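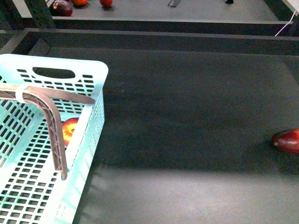
Marach Sleep Notes, data card

Marach is a small, open set of notes on melatonin and how people take it, and we're really happy to get it out the door! It holds 2,754 diary entries from 96 adults who bought melatonin without a prescription and wrote down the dose, the bedtime and how they felt in the morning.

Files
entries.csv – one row per night
people.csv – one row per person (age band, shift work yes/no)
labels.csv – 404 product labels, typed up by hand

Entries came in through two pharmacies, Jeltach and Siriwan, between September and November. Spelling is left as written, so expect "melatonine" and a few better ones.

Known gaps
Doses are self-reported. About 43 entries have no bedtime. Naps went into the same column as nights in the first month, and we haven't split them yet – help is very welcome!

Please don't use this set to give dosing advice. It has no control group and no blood tests. It's great for practicing data cleaning, though, and the free-text column is a joy to read.

Loading scripts are in the Morero folder. Run clean.py first, then merge.py.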